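Review: Distik Floor Rules Kit for Hand-Held Gripper Work

Posted 21/06/2019

Distik sells this kit to teams that collect demonstrations with hand-held grippers in ordinary offices. You get a 60-page handbook, a stack of laminated checklists, floor tape and a pad of sign-off sheets. We bought ours through Ridley and used it for eight weeks at our Sanbridge office before writing this.

The handbook is the best part. It is written in everyday words and sorted by when you need it: before a session, during, after. The section on markers is short and strict. Wipe the cards, check that the corners are flat, and don't start if one has lifted. We had been doing this by habit, and two people's habits didn't match.

The chapter on shared rooms is good too. It asks for a marked walking lane, a set place to put the gripper down, and a word with anyone at a nearby desk before you begin. It also says to keep cables out of the lane. Our older Lashari guide had one line on all of this.

The checklists are less useful. There are 78 items across the full set, and many repeat. After the first week we cut ours down to one card per session. The tape is fine on wood floors and came up clean. On carpet it let go by the second day.
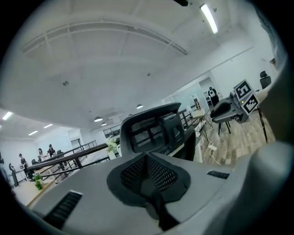
Chairs get half a page, which I would like to see made longer. The rule is to push them in and lock the casters, but most office chairs have no lock. We added our own line: move any chair you don't need out of reach before picking up the gripper.

The sign-off sheets ask for a name, a start time and the state of the gripper. We have logged 3,933 takes with them and I could trace every one I looked for. The boxes are too small for handwriting.

Distik says a revised handbook is due in July. If you already have written rules that people follow, wait for that one. If you have none, buy the current kit, skip half the checklists and get your tape somewhere else if you have carpet.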